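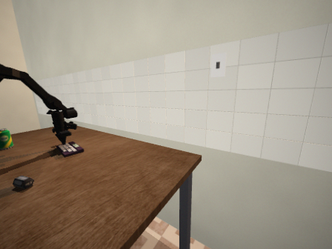
Figure 2. A brown wooden table with streaky grain. The side edge is darker than the top.

Filed under: Material Culture / Working Papers

4.2 The table in the inventories

Probate clerks in Alholm were paid by the page, and it shows. A dead man's spoons get a paragraph each. His table, the largest thing he owned after the bed, gets one word. Of the 42 inventories we read for the parish, only 5 say what wood the table was made of, and two of those disagree with themselves further down the sheet.

Sekberg's clerks were better behaved. From 1838 on they noted grain, edge and finish, probably on orders from someone who had been cheated at auction. "Table, brown, streaked" is the usual entry. It would fit a great many tables, the one in Figure 2 included, and we suspect it was meant to -- a loose entry is hard to dispute.

Prices help a little. A streaked table in Sekberg sold for twice the price of a plain one, while in Plilska the two fetched the same sum and buyers seem to have cared mainly about the legs. We have no good explanation for Plilska. The earlier literature has several, all of them confident.

We therefore coded color and grain as separate fields and left wood type blank unless the clerk named it. This cost us most of the Alholm sample, which went to the appendix.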